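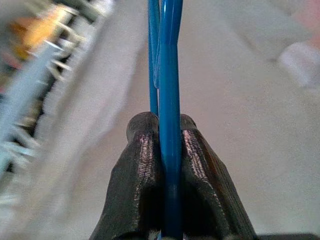
Home | Rooms | Closets | Galleries | Contact

Print this page | E-mail this page

Search galleries... Go

The Front Closet at Kenesora: Gallery

30 August 2021

The front closet at the Kenesora guest house had not been cleared out since it was built. It has one rail, one shelf and a floor that had become a second shelf. In June we emptied it, sorted the hangers by color and type, and put back what gets used. The whole job cost 30 dollars, most of it for hangers.

Click a heading to open its gallery page.

Blue hangers
Glossy cobalt blue, and easy to find against dark coats. These are for guests. We bought 20 of them and keep them together at the left end of the rail, so a visitor doesn't have to move anyone else's things to hang up a jacket.

Wood hangers
Kept for the heavy winter coats only. Two had loose hooks and went to the workshop. The rest were wiped down and left to air for an afternoon before the coats went back on.

Wire hangers
Most of these came home from the dry cleaner in Nerach over the years -- we returned them in two bundles, and the shop was glad to take them. We held back a few for hanging paint rags in the garage.

The rail
The old one sagged in the middle. The new one is a Torkel rail with a center bracket, screwed into the stud. It sits two inches higher than before, and long coats now clear the boots.

The shelf
Hats on the left, gloves and scarves in the basket, spare light bulbs on the right. The board games that used to be up there are in the living room cabinet.

The floor
Boots on a tray, umbrellas in the corner. The vacuum cleaner moved to the hall cupboard -- it fits, but only with the hose taken off.

Still to do: paint the inside of the door, and find a hook for the dog leash. The back bedroom closet is next and will get its own page. It is deeper than this one and has no light.

Galleries: Front Closet | Hall Cupboard | Machala Street Pantry | Garage

Back to top | Print this page | E-mail this page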